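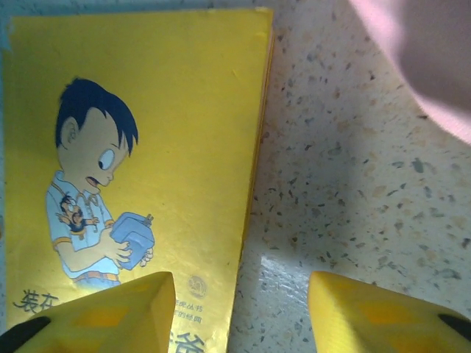
How does a robot learn to pick up a book? By practicing, a lot! At the Hornus lab, Rüdiger Mühlbauer's team let their robot try 500 times. Books are tricky because they lie so flat. Look how thin the edge of the yellow one is, next to those two yellow fingers! After every try, the robot got a score, and it used the scores to choose its next move.

On day one it lifted 18 books. By day 10 it hardly ever missed! Scientists call this trial and error, and you do it too when you learn to ride a bike.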